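What an Open Day Owes Its Visitors

Public demonstrations of robots have become a regular part of the calendar for research laboratories, and the time has come to ask what they are for. The open day held by the Jorkix laboratory in September is a useful case. It drew about 300 people over one afternoon, in groups of no more than 17, and it was by most measures well run. It also showed, in a modest way, how such events should be judged.

The program was simple. Each group spent 75 minutes in the building. There was a short talk, a walk through the workshop, and a longer period beside a bench where two-armed sorting was being studied. Visitors could follow the task on a monitor as well as directly, and many moved back and forth between the two. 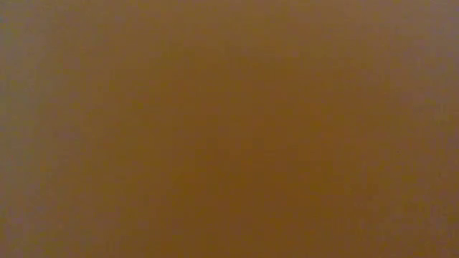 The laboratory's director, Hartmut Steinbach, opened each session with the same statement: the staff would not rehearse the task for the public, and they would not hide a failed attempt. This was a sound policy, and other institutions should adopt it. A demonstration that has been practiced until it cannot fail tells the public very little about the state of the work. It may even do harm. People who have seen only perfect performances will form expectations that no working system can meet, and they will carry those expectations into decisions about schools, jobs and public money.

The choice of task also deserves approval. Sorting packaged groceries into bins is ordinary work. Most adults have done something like it, in a shop or at home, and they know without being told what a good result looks like. A visitor who has no training in engineering can therefore judge what is in front of her. That is seldom true of the polished displays seen at trade events, where the movements are impressive and the purpose is often unclear.
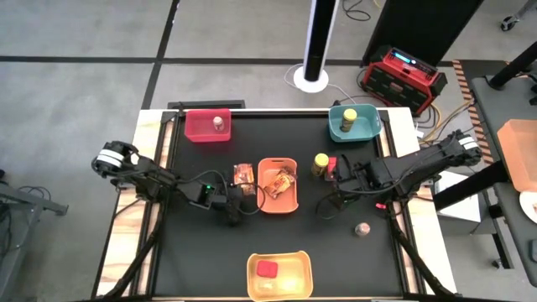 The two-arm bench during the open day, with colored bins and packaged goods set out for sorting.

There were weaknesses. The talk was too long and leaned on terms that were not explained. Sandra Haslam, who coordinates public programs at the laboratory, has said that next year's talk will be cut and the time given to questions. That would be an improvement. In the sessions this writer attended, the best exchanges came from visitors who asked plain things: how long the work had taken, who pays for it, and whether anyone had asked warehouse employees what they would want from such a machine. The last of these did not receive a full answer. It should have, and it should be part of the prepared material in future.

Some will object that a laboratory's first duty is to its research, and that a day given to the public is a day lost. The cost is real - staff at Jorkix spent much of the previous week preparing the rooms. Yet work of this kind depends on public trust, and trust requires that people be allowed to look closely at unfinished things. An annual open day, with small groups and honest answers, is a fair price to pay.

Related items
Jomico Opens Training Workshop to Local Schools
Letters: Who Speaks for Warehouse Staff?
Dreßler Lecture Series, Autumn Program
Arnano and the Question of Public Testing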